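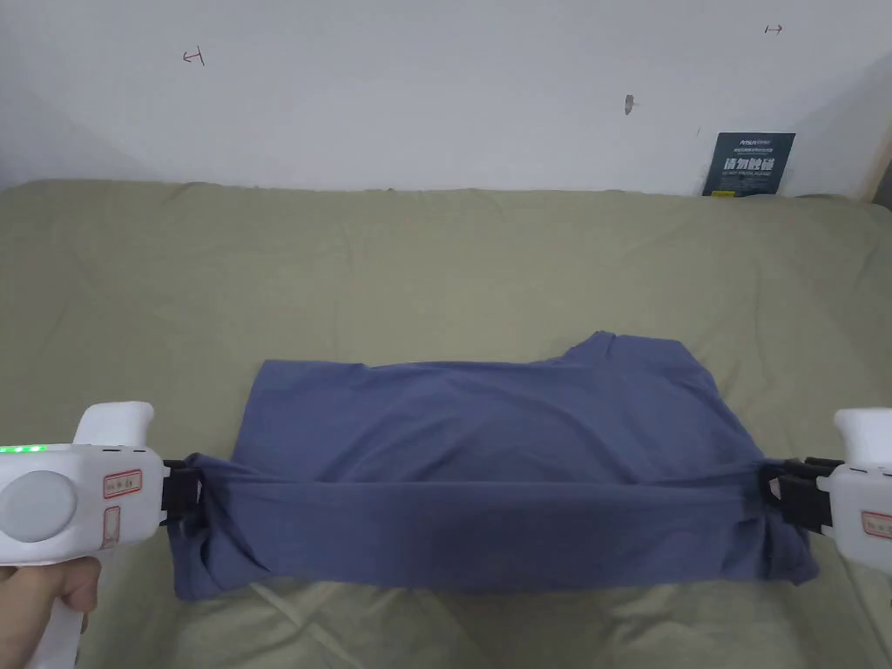
Ticket 1261
Unit: Nedham hand-held gripper pair, left and right
Site: Brindale, cloth folding station
Opened by: Heloísa Fagundes
Assigned to: Skarphéðinn Vestergaard
Priority: normal
Status: closed

Jul 29, 2024, 09:10, Fagundes
Left gripper loses the hem when a T-shirt is pulled tight between the two jaws. Right gripper holds. Happens on thin cotton, not on towels. Jaw width reads 0 in the log when closed on fabric, so the software thinks the jaw is empty. Restarted both units, no change.

09:42, Vestergaard
Are the green lights on the left unit steady or blinking when it slips? Also send the zero offset from the last calibration.

09:55, Fagundes
Steady. Offset is 53 counts on the left, 400 on the right. Last calibrated in April by Gilmar.

10:20, Vestergaard
400 is normal for this model. 53 is too low. Either the calibration was saved with the jaw partly open or the encoder magnet has moved. Please do the following on the left unit:
1. Power off. Remove the two jaw screws and check the pads for wear or lint.
2. Check the magnet for play. If it turns by hand, stop and report.
3. Refit the jaw, power on, close fully on nothing, hold for 60 seconds, save zero.
4. Repeat the hem pull with the same shirt.

11:35, Fagundes
Magnet is tight. Lint packed behind the lower pad, cleaned out. New offset 388. Hem pull OK on thin cotton, both hands. Jaw width on fabric now reads above zero.

11:50, Vestergaard
Good. Lint kept the jaw from closing during the April calibration. Add pad cleaning to the weekly check, both units. Leave the right one as is.

14:05, Fagundes
Ran folds until after lunch, no slips. Weekly sheet updated. Spare pads ordered from Brimura, one set. OK to close.

14:12, Vestergaard
Closed.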